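# Grosard Hand Teaching Kit

The Grosard kit lets one operator show a single-arm robot a task, either by holding the arm and moving it or by driving it from a remote handset. It records joint positions, gripper opening and the operator's button presses, and saves them as one demonstration file.

The kit comes in 2 versions. The Stovham version is for hand guiding only and clamps to the wrist. The Clesham version adds the remote handset and a foot pedal, and can also drive an arm in simulation, so an operator can practice before touching the hardware.

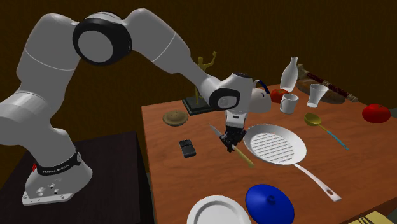

Remote teaching with the Clesham handset works the same way on a simulated arm as on a real one. The left stick moves the wrist across the table, the right stick turns it, and the trigger closes the fingers. Long, thin items take the most practice. With a knife lying diagonally on the table, bring the gripper to the middle of it, as in the rendered view, and turn the wrist until the fingers will close across the narrow side. A frying pan close to the handle leaves less room on that side, so slow the sticks down with the pedal before you lower the hand. Press Mark when you are lined up, then close.

Hand guiding is quicker for wide motions such as wiping or pouring. Squeeze the grip to release the arm, move it, and let go to hold position. The arm will feel heavy near full reach — this is normal.

## What is in the box

- Wrist grip with release switch
- Cable, 11 feet
- Handset and foot pedal (Clesham only)
- Mudaliar recorder software, single license

## Notes

The recorder holds up to 2000 demonstrations before you need to export. Files can be trimmed at the start and end, and a bad take can be deleted from the handset by holding Mark and Back together.

Order number for the replacement grip is 853. The older grip, sold until March, does not fit the current clamp.

Page updated September 3, 2018.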